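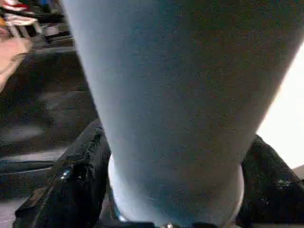
What does a parallel gripper kit need before it can hold a tapered part without the part sliding out?
A contact height close to the narrow end, a closing force set for that diameter, and finger pads that follow the slope of the wall.

Evaluation of the Tiltis Gripper Kit for Tapered Objects
By Špela Petek and Bujar Kelmendi
April 24, 2020

1. Background

The Tiltis kit is sold by Gastinier as an add-on for small teaching arms. It contains a two-finger gripper, a wrist camera bracket, a controller board and a software package called Plumirby. Our course adviser, Vesna Delić, asked us to decide whether the kit could replace the suction tool used in the second-year lab. The suction tool works on flat lids but does not seal on curved walls.

2. Setup

The gripper was mounted on the lab arm with the adapter plate supplied. Two of the four screws in our kit were too short for the flange and were replaced from lab stock. The wrist camera looks along the fingers, so a tall part held near its base covers most of the view. In the grasp that opens this report, the black fingers are on either side of a light blue tapered object, just above its pale rounded end.

Plumirby was installed from the Lecomte archive. The version on the supplied drive would not recognize the controller.

3. Procedure

Each trial used the same sequence: approach, close, lift, hold for 30 seconds, lower, open. Closing force was set in Plumirby, which accepts values from 0 to 3000 in its own units. The manual gives no conversion to newtons. Sorin Mladenović wrote the script that logged finger position during the hold.

4. Results

Low force settings let tapered parts rotate between the fingers during the lift. High settings stopped the rotation but dented thin-walled parts. A middle setting was usable for everything in our test box except the smallest cone, which slipped out as the fingers closed.

Grasps near the wide end were less reliable, as the fingers reached the end of their travel before full contact. The camera was of little use after closing. Plumirby's slip warning depends on the camera image and gave false alarms whenever a part filled the view. We turned it off and used the position log.

5. Recommendation

The kit is suitable for the lab if the pads are replaced with a softer set. Fergus Shearer has a pad drawing from an earlier project that should fit after the mounting holes are moved. The slip warning should stay off until it can be set to read finger position.

Recent reports
Suction Tool Maintenance Log
Calibrating the Lab Arm
Conveyor Timing with Plumirby

This site uses cookies to remember your settings. Accept | Manage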